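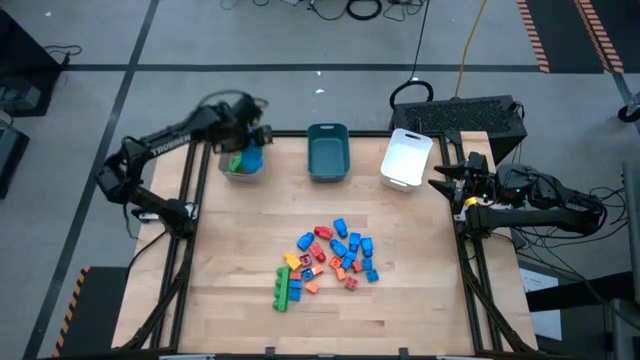 September 2019
By the Pemo bench notes editor

A gripper that drops parts halfway to the bin is one of the more annoying faults on a two-arm sorting bench, because it looks like five other faults. We chased ours for most of a week. The steps below are the ones we would follow if it came back, in the order we would do them now.

The symptom

The arm goes down, closes, lifts, and the brick falls out somewhere between the table and the bin. The log says the grasp succeeded. On our bench it happened on long bricks far more than on short ones, and only after the arms had been running for a while. After a cold start we could sort for 15 minutes and see nothing wrong.

Before you touch anything

Stop the program and put both arms in their rest pose. Then cut power to the arm you are working on. An arm without power will sag, so hold the upper link while you switch it off and lower it by hand. Keep your fingers out of the gripper until the supply light is out. Leave the second arm's program stopped too. The two can reach the same part of the table.

Step 1. Read the grasp log

Open the Storkine log viewer and filter for the bad arm. You want the finger gap at the moment of closing and the gap again at the top of the lift. If the second number is smaller than the first, the part slipped out and the fingers kept closing. If the numbers match, the part was let go later and you have a different problem — skip to Step 4.

We had 2,378 grasps in the file. Sorting them by gap change put all the drops at the top of the list, so this took less time than we expected.

Step 2. Check the finger pads

Wipe both pads with a dry lint-free cloth and look at them under a lamp. A shiny patch means the surface is worn. Swap pads in pairs, even if only one looks bad. Tighten the pad screws a little at a time, going back and forth between them.

Step 3. Check where the fingers land

Line-up is where our fault was. Jog the arm to just over a part, stop, and look through the wrist camera before closing. Do it with a long brick that lies at an angle, since a square-on part will hide a small error. With the green four-stud brick you want what the wrist view shows here: the fingers spread, one on each side, and the brick near the middle of the opening. Look at the neighbors as well. The right finger overlaps part of the red brick and the green one next to it in this view, so move those away before you try a test close.

If the brick sits to one side, the wrist offset is wrong. Ours had drifted because the camera bracket loosened as the arm warmed up. 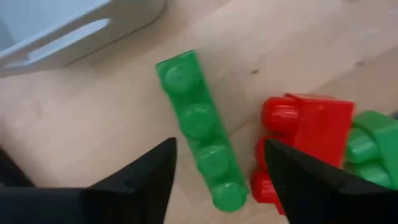
Offset errors are fixed in the Kahraman calibration page, under the wrist tab. Tighten the bracket first, then run the routine with the arm warm. Check it again on a single brick that has clear table on both sides; a long green one with its studs up, lying between the open fingers, makes any sideways error easy to judge. Save the new offset under a new name and keep the old file.

Step 4. Check the release command

If the gap numbers matched in Step 1, look for an early open command. The Climis task file has a release height for each bin. A value left over from a taller bin will open the gripper too soon.

Step 5. Test warm

Run the arm empty for 20 minutes, then do 10 picks on long bricks at reduced speed. Stay at the stop button. If one drops, go back to Step 3 and check the bracket again before changing any settings.

We now check the bracket screws at the start of each week. The next full calibration is set for January.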